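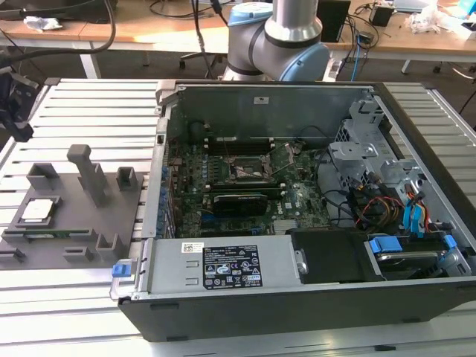
Desktop rebuilds resume at Gradeck Street

The computer bench at the Gradeck Street repair shop in Vestberg is taking in desktop towers again after being closed through the summer. Work started back up on Sat 4 September, and the shop says the first rebuilt machines will go out to households and two local schools before the end of the term.

The program is run by Jusex, the parts and repair firm that took over the old Ríos print shop. Offices and private owners hand in desktops they no longer use. The machines are opened, checked, cleaned and put back together with whatever usable parts are on the shelf, then passed on without charge. Last year 567 towers came through the door. Not all of them went out again as working computers, but most gave up at least a power supply, a drive or some memory for another machine.

The shop is asking for towers only for now. Laptops and all-in-one computers take longer to open and need parts the shop doesn't stock. Monitors are accepted if they have a stand and a power cord. Printers are not accepted, and a notice on the door says so in three languages.

Most of what comes in is former office equipment. The cases are steel, heavy and easy to open, and the parts inside are held by latches and standard screws. Jusex says this is a large part of why the program works at all. A case that can be laid on its side and opened from the top of the bench takes a few minutes to inspect. One with glued panels or odd fasteners can eat up half a morning.

Each tower gets the same treatment on arrival. The side panel comes off and the dust is blown out. The cables are checked for cracks and the board is looked over for swollen capacitors, which are a common fault in machines of this age. Drives are removed and wiped before anything else is tested, and a form with the wipe date goes to the owner on request.

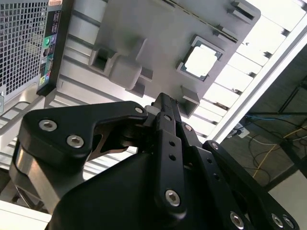 The rear ports of a desktop tower, near a gray tray that holds small parts.

The processor is handled as a separate job. It is the part that is most easily ruined by a careless hand, and the socket under it is no tougher. On many boards the contacts are fine springy pins on the socket side, and one bent pin can be enough to stop a computer from starting. Straightening it can be done with a needle and a magnifier, but the shop would prefer not to spend its evenings that way.

Processors that are waiting for a board are kept in trays, face up, with the metal cap showing. Anything that has been dropped goes in a different box and is tested last. Old thermal paste is wiped from the cap with alcohol and a lint-free cloth so the model number can be read. Without that number there is no way to match the chip to a board, and a chip that physically fits a socket may still not be supported by it.

The fitting itself is brief. The lever is released, the load plate is lifted, and the processor is lowered straight down with its notches or corner mark lined up. It should drop in with no force at all. If it does not sit flat, it comes back out and the socket is looked at again. Only then is the plate closed and the lever pushed home, which takes more pressure than most beginners expect.
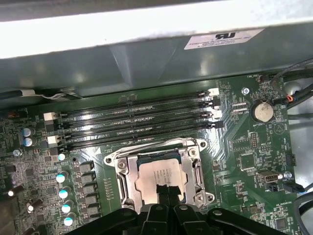 Memory goes in after that. The latches at the ends of each slot are opened, the module is lined up with the key in the slot, and both ends are pressed until the latches close on their own. The colors on the slots and latches mark which ones belong together, though makers don't all use the colors in the same way, and the shop keeps a binder of printed board manuals for that reason. Mixed memory is allowed if it passes the test. The test runs overnight.

A machine that passes gets a fresh layer of thermal paste, a cleaned cooler and a new coin battery if the clock has been losing time. It is then started with the panel off, left running for two hours, and closed up. An operating system is installed the following day. The new owner gets the tower, a power cord, a keyboard and a mouse, along with a one-page sheet on setting up an account.

Beginners can learn the work at the bench on open evenings, which will run through December. Each evening has seven places, and children over ten may attend with an adult. Those who come are asked to leave wool sweaters at home and take off rings and bracelets. Wrist straps are provided. The first evening covers opening a case and removing drives — processors and sockets come later, on scrap boards.

Jusex has changed one rule since spring. People who hand in a tower may no longer ask for a particular part to be put aside for them. The practice had led to several arguments over graphics cards, the firm says, and to a shelf of named envelopes that were never picked up. Requests from households are now taken in the order they arrive, with no choice of model or case color.

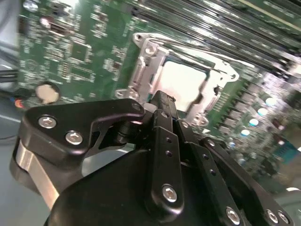
Milagros Betancur would like to see the sockets come up sooner in the evening classes. She took part in the spring and says the early sessions were spent mostly on screws and dust. "I already knew how to take a panel off," she said. "What I was scared of was the lever, because it creaks when you push it down and you think you've broken something. Put that in the first week and people will relax." She plans to come back this fall anyway, and has signed up for the memory session.

The firm says it will look at the order of the sessions after the first month. It is also trying to find more cooler brackets for older boards, which are in short supply, and will accept them loose or still attached to a dead board.

Towers can be brought to the side entrance on Gradeck Street during shop hours. Owners should remove any discs and USB sticks before handing a machine in, and should bring the side panel screws if they have already been taken out. Places on the open evenings can be reserved at the counter.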